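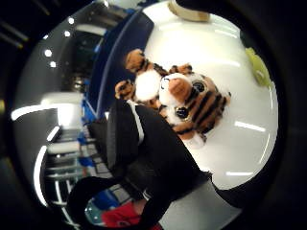
Fig. 1. Plush tiger on a white tabletop.

# Unit 6: Surface Care of Stuffed Toys

Tulura Textile Care Certificate, Cirkuldale campus
Handout revised 3/1/19

Read this before the bench session. Bring the intake form and a pencil. Pens stay in the lockers because ink on pile fabric is hard to get out.

## Reading the toy before you clean it

Most stuffed toys are made of more than one fabric. The tiger in Fig. 1 is a good one to think about. It has orange-brown fur with thick black stripes and a fluffy white patch on the chest and belly. The muzzle is white too, with a tan-orange nose area. Dark areas sit right next to light ones, so two things matter:

- **Dye transfer.** A black stripe that bleeds will show first on the nearest white pile. Test the darkest color on the toy, then the brightest.
- **Pile direction.** Long fluffy pile and short pile dry differently. Long pile clumps if it is rubbed in circles. Work with the lay of the fur.

Stripes may be dyed, printed, or sewn in as separate pieces. Part the fur with two fingers and look at the backing. If the color stops partway down the fiber, treat it as printed and use less water.

## Hard parts

Eyes and noses come in three common kinds: plastic with a locking washer, glass on a wire shank, and embroidered thread. Glossy eyes can be either of the first two. Tap lightly with a fingernail. Glass sounds sharper and feels colder.

Check every hard part for movement before any moisture goes near it. Hold the fabric around the part and turn gently. If it turns freely, write "loose" on the form and stop. Loose parts go to the sewing bench first.

Don't use alcohol on plastic eyes. It clouds the surface, and the cloudiness can't be polished out with anything we keep in the lab.

## Intake form

Fill in all lines. A blank line means the form comes back to you.

1. Type of toy and main colors
2. Length in inches, nose to base of tail, or head to foot if there is no tail
3. Pile: short, long, or mixed
4. Filling, by feel: fiber, foam, beads, straw, unknown
5. Hard parts and condition
6. Seams: open, weak, or sound

Write "unknown" when you don't know. For filling, squeeze the body, then each paw. Paws are often packed tighter than the belly, and bean filling tends to be at the bottom of the body.

Old straw filling can't be surface cleaned with water at all. Set those toys aside and use the dry brush method in Unit 4.

## Spot test

Choose a place that won't show, such as the inside of a leg or under the tail. Wet a white cotton swab with distilled water, press it on the fur for 22 seconds, and look at the swab. Repeat with the working solution. Any color on either swab is a fail.

Test every color separately. A pass on orange tells you nothing about black.

## Cleaning

The working solution is Tandon neutral wash, mixed to the strength on the lab card. Whip it in a bowl and use only the foam. The liquid at the bottom stays in the bowl.

1. Brush the dry toy with the soft brush, head to tail.
2. Pick up foam on a white cloth. Wring the cloth until it no longer drips.
3. Start with the lightest area. On a toy like the tiger, do the muzzle and chest before the striped fur.
4. Wipe in the direction of the pile. Turn the cloth to a clean side after each pass.
5. Go over the same area with a second cloth dampened with plain water.
6. Blot with a dry towel. Don't squeeze the body.

Keep the backing dry. If water reaches the filling, the toy takes days to dry and may smell.

Support the body with one hand when you turn a toy over. Don't lift it by a paw or an ear. The stitching at the joins takes the whole weight.

## Drying

Use the Obi rack with the fan on low. No heat. Lay the toy on its back for the first hour, then on its side. Brush long pile once while it is damp and again when it is dry.

Supplies are in cabinet 802. Sign out brushes and return them clean.

## For next time

Complete one intake form for a stuffed toy you have at home. It needn't be dirty. Then answer in a few sentences:

- Which area would you clean first, and which last?
- Where would you do the spot test?
- Is there any part you would send to the sewing bench?

Late forms are accepted until the end of the unit. The bench test in June covers Units 4 and 6.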